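Gift Presentation, Unit 2: Boxing Small Jewellery

Handout for the Torres short course. Bring your own card and ribbon.

Small pieces get lost in a large box. Choose a shallow tray with a flat base and stiff sides. The eight-sided gold card sort is sold by Damar in packs of 16, and 300 gsm card is stiff enough if you cut your own.

1. Set the open tray on a cloth with the bracelet beside it. Check the corners are square to the base – a soft corner will spread later.

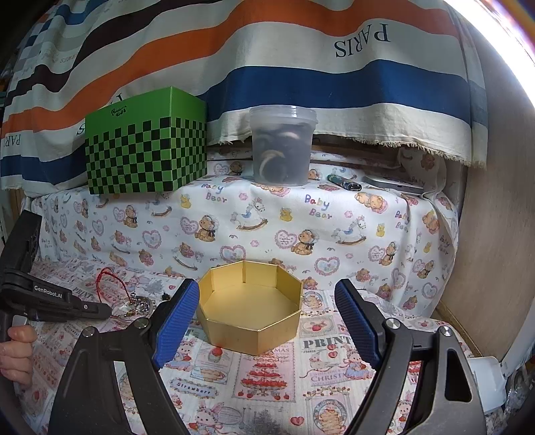 2. Lay the bracelet in as a loose loop. Don't pull it into a straight line or wind it tightly. Beaded cord keeps a kink if it is stored folded.

Keep other charms and stray beads outside the box until you have decided what goes in.
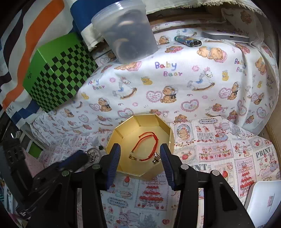

A clasp can sit to one side, where the wearer will find it first. Tissue is optional – one sheet at most, folded flat.

For next time: read the Rotitora notes on lids.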